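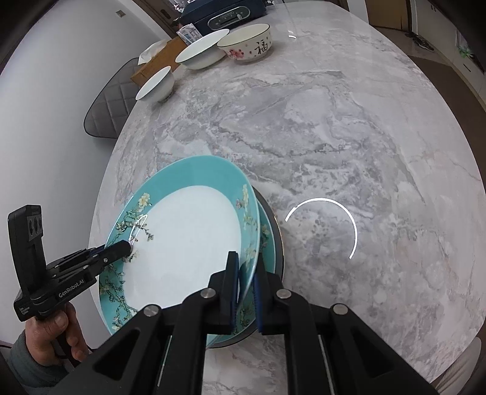

One respondent in the Walinthorpe households objected to the word "stack" altogether, remarking that plates are piled for the cupboard and layered for the table, and that only the second is done with any thought for what shows at the rim. The distinction proved useful, and we adopt it in this section.

Figure 3. Patterned plates with teal borders over a dark gray round dish with a gold-toned rim, on a stone-look table. The top plate is raised and tilted.

4.2 Layering and the visible border

In layered settings the lower dish is seen mainly as an edge. Respondents judged a combination by the band of color left exposed, and the decorated center of a lower plate played little part in their choices. Plates with a white center and a broad printed border, as in Figure 3, were well suited to this use – the pattern stays in view when a smaller bowl is placed on top. Where two plates of the same pattern were layered, the lower one was often hidden unless it had been set off center.

The Rullgate inventory, which lists 3,000 pieces of domestic tableware, records border decoration and rim finish in separate fields. We followed that practice. Pakzad's earlier scheme joins them under a single heading and could not be applied to dark dishes with a plain face and a metallic rim.

Handling was coded separately from display. In 8 of the households, plates were lifted singly and from opposite sides when a layered setting was taken apart. In 5, the whole setting was carried to the counter before it was separated. The Leletti guidelines on table service recommend the first method for pieces with raised or gilded rims – we found no household that had read them. Differences in the order of removal are taken up in Section 4.3, together with the treatment of bowls.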